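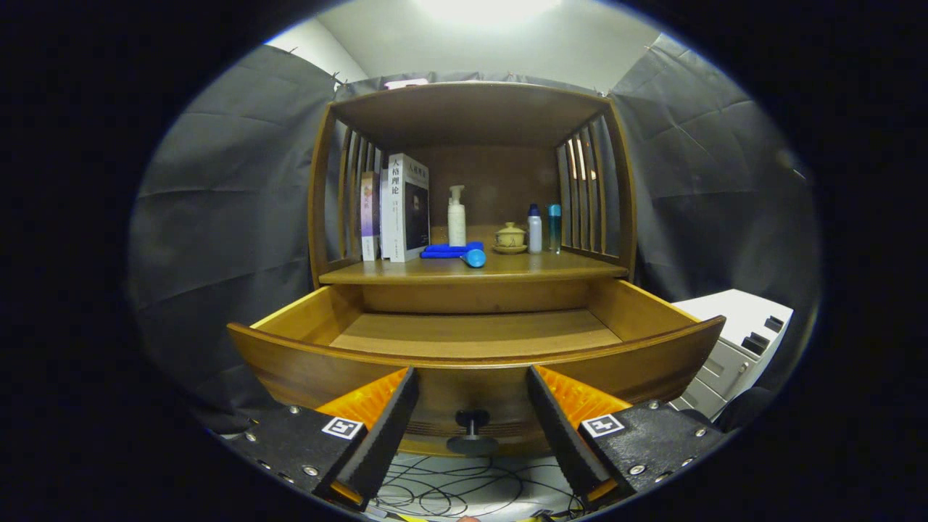
Stoslow house, interim report on the furniture and textiles survey, January 17, 2020. Behind schedule on paper, ahead on objects. The survey covers everything movable on the ground and upper floors, and as of this week 2,933 items have a record. Of these 1,459 are checked and locked. The rest need a second pass, mostly dates and measurements. Cabinets are getting one entry per drawer now, so a piece like the brown one with the slatted sides and the bowed drawer front goes in as a parent record with the drawer under it, noted empty, black round knob, pale wood inside. Slower but the old list just said "cabinet" and was no use to anyone.

Textiles. 384 pieces still unboxed. Acid-free tissue ran out before Christmas, reorder from Russo came short and we are waiting on the balance. Curtains and bed hangings come after the table linen. Moth traps in the upstairs rooms, read monthly, no change in the numbers to report.

Database. Moved off the spreadsheets and into Ukari. Import dropped the accession suffixes on the Sarnetti bequest, so those had to be retyped by hand. Done now. Photos are attached for the ground floor only, upper floor to folow.

Money. Conservation line underspent, storage line over by the cost of 2 extra shelving bays. Asking permission to move funds between the two, form attached separatly. No change to the total.

Next. Finish second pass on the ground floor, start boxing again once tissue arrives, condition notes on the Sarnetti chairs. Insurance valuation is booked for February and they want the locked records beforehand. Full figures by room in the next report.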